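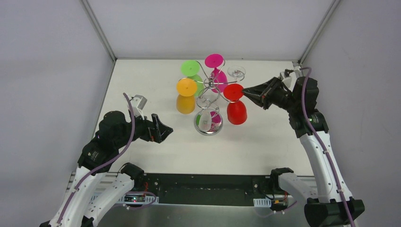 Why hang stemmed glasses upside down?

Hanging by the foot keeps the rim off every surface and stops dust from settling in the bowl. The rim is the thinnest part of the glass and chips first.

2025-09-13
By Carolina Arruda

How much space does each glass need?

Leave 20 mm between bowls at the widest point. On a rack with curved arms, load opposite sides alternately - a rack filled on one side can tip.

Can colored and clear glasses share a rack?

Yes. Clear feet are harder to see against a white table, so hang the clear glasses first.

Which way up should plastic cups be stored?

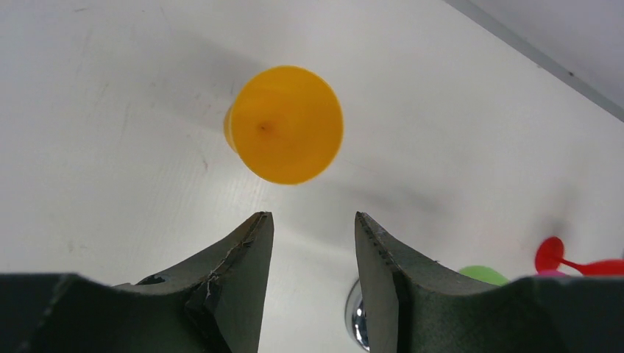
In a closed cabinet, rim up is acceptable. On open shelving, turn them rim down once they are fully dry. Cups have no foot and do not fit the arms of a stemware rack.

How is a metal rack cleaned?

Wipe the rods with a damp cloth and dry at once. Do not use scouring pads on polished metal.

What load does the Farkier rack take?

Each arm is rated for one glass of up to 300 g.

Last updated: 2 revisions since May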